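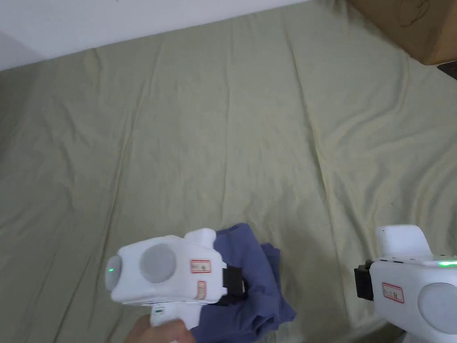

Farzad Ebrahimi thinks I should send the whole kit back before the trial runs out. He wrote that for what Cleltero charges he could hire a person to fold his shirts until he retires, and the person would also do socks. He has a point about the socks. I wrote back that I'm not buying a shirt folder, I'm trying out a pair of grippers and the software that learns from them, and he answered with one word, which was "socks."

2025-04-12

So, the diary. I promised Olga I would keep one for the trial and I've already skipped more evenings than I've written, but today was a long one and I want to get it down while my thumbs still hurt.

The Cleltero pair costs 968 dollars if I keep it. That covers both handhelds, the charger, and one year of Vodlow, the upload service that takes what you do with your hands and turns it into something an arm can copy (or try to copy). After the year you pay for Vodlow separately and I still can't get a straight answer on how much. I asked Thandeka Le Roux, who is my contact over there and very pleasant about everything, and she sent me a PDF I already had.

Today was cloth, all of it. I did 81 folds on the bed, mostly shirts, with a few dish towels when I got bored. You get into a rhythm and then you lose it. The left hand pinches the top edge, the right comes over and takes the other corner, lift, lay down, smooth. My left is much better than my right, which is funny because I'm right-handed! I think it's that the right one always has to wait, and waiting makes me clumsy. I hover, I lose track of where the jaw is, and then I come in too low and grab bedsheet along with shirt.

About that bedsheet. The manual says to work on a "plain, taut surface" and a green sheet on a mattress is plain all right, but taut is another story. I pulled it flat in the morning and by lunch it had more wrinkles than I do. I could drag everything to the kitchen table, but the bed is the height I like and my back votes for the bed. Note to self - try the fitted sheet from the guest room.

Things I like so far. The handles are good, the pistol kind, and the shape suits my hand better than the Preltov I tried in November, which felt like carrying a hair dryer all day. The green lights are bright enough that I catch them from the corner of my eye and don't have to stop and check. The jaws hold a thin shirt without chewing it up.

Things I don't like. They're chunky. Two of them close together over one small shirt is like parking two vans in a driveway, and I knocked them together so often that I started apologizing out loud. The trigger gets stiff after an hour, or my finger does. And Vodlow threw out 18 of my folds today with the message "low confidence," and no clue as to which part it was low on. I watched three of them back and they looked the same to me as the ones it kept. If I'm paying for a service that grades me, I'd like to see the grading.

Lizeth called in the afternoon, right in the middle of a good run of course. Her shop, Fahy, is thinking about a kit for the alterations room and she wanted to know if it could manage linings. I told her I haven't gone near a lining and I'm not going to on a trial! She asked if I'd keep it. I said ask me next week. She said that's what I said about the bread machine (I kept the bread machine, for the record, and I have used it 2 times).

I do want to keep it, I think. There was a stretch today, late, with the blue shirt, where I stopped thinking about the grippers and was just folding, and it felt nice, kind of like when you first stop looking at your feet on roller skates. But wanting it and paying for it are different things and the Vodlow renewal bugs me. Vusumuzi Matlala says to haggle. I am terrible at haggling. He says to let him do it, then.

Tomorrow towels, the big ones. Have to email Thandeka again about the renewal price, and ask her what low confidence means. Charge both tonight. Ice for the thumb.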